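Gadano Basket Service

The Gadano Basket Service is a subscription laundry-loading product for two-armed household robots, sold by the firm Gadano and first offered in May of the year before last. It covers one chore, the moving of dirty clothes from a basket into a front-loading washing machine, and leaves the rest of the laundry to whoever was doing it already. Buyers pay for the software, a fitting visit and a pair of gripper finger sets. The robot is extra, as are the clothes.

History

Gadano was founded by Lavanya Palaniappan, an engineer who had worked on warehouse picking and who has said in interviews that she chose laundry after "ruling out everything people enjoy." The first version, called Bestari, was meant to sort, load, dry and fold. It folded one towel in front of investors and was withdrawn. The present service kept the loading and dropped the other three, a decision the company's brochure describes as focus.

Sreekumar Subramaniam joined to lead the gripping work and spent most of his first year on baskets. Early trials used a hard plastic tub with molded handles, which the robot managed well and which no trial household owned. Woven baskets were what people had in the hall, and woven baskets became the test piece. 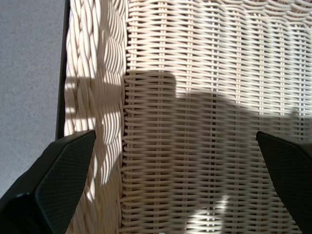
A weave gives a little when pressed, and a braided rim is thicker than the panel beside it, so a grip that suits one can slide on the other. The software treats the rim and the side wall as separate targets and picks between them on each approach. It may change its mind. Owners learn to wait.

Operation

The service assumes a washer with its door already open. From there the robot takes hold of the basket with both arms, lifts it to the drum and tips it, bottom up, until the contents reach the opening. Anything left behind is meant to be picked out by hand, robot or otherwise. The manual uses the word "hand" for both and has been criticized for it. 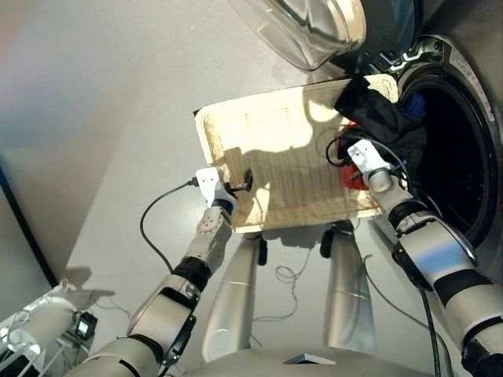
Tipping stage, with the basket held between both grippers at the mouth of the washer.

Gadano recommends clear floor on three sides of the machine. Baskets with lids, wheels or sewn-in liners are excluded from the service, as are top-loading washers, which the company lists under "future directions" along with stairs.

Wrist cameras

Each arm carries a small camera near the gripper, and the view from it is used for the last part of every reach. The view is poor while the arm or the basket is moving quickly, and the arm's own shadow often falls across the spot it is trying to judge. Later releases slow the approach in strong sunlight. Reviewers noticed the change mainly as a longer wait, and several reported going off to make coffee.
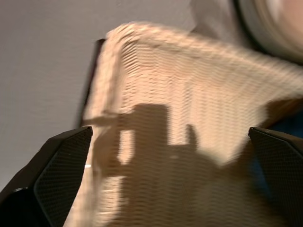 Fabric handling

Cloth is the harder half of the job. A basket has a rim that stays where it was last seen, and a heap of clothes has nothing of the kind. Subramaniam's group wrote the picking routine around folds that stand up from the pile, on the theory that anything sticking up can be pinched. This works for sleeves and straps. It works less well for dark garments lying on other dark garments, which the software is inclined to regard as one very large garment. 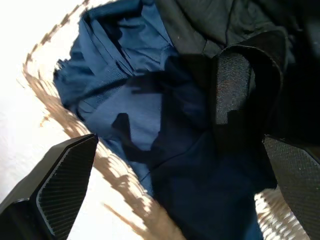

The fingers go in open, one to each side of the chosen fold, and close only when the camera and the finger position agree. If they disagree 2 times in a row, the robot moves to another part of the pile. Socks are outside the terms of service.

Reception

The trade newsletter Valtesar reviewed the service in January 2025, running 171 loads through it over a single long stay in a rented apartment. The robot needed help with 42 of them. The reviewer praised the tipping motion as "oddly tender," found the fitting visit thorough, and complained that the monthly price would cover a good deal of dry cleaning. Palaniappan replied that dry cleaners do not come to the house. A reader wrote in to say that hers did.

Competing products

The closest rival is the Lazăr loader, a fixed arm bolted beside the washer. It is faster and costs less, and it requires the owner to carry the basket to it. Gadano's sales material makes much of this last point. Lazăr's material shows a person carrying a basket and smiling.

See also

Household robot
Front-loading washing machine
Bestari (withdrawn product)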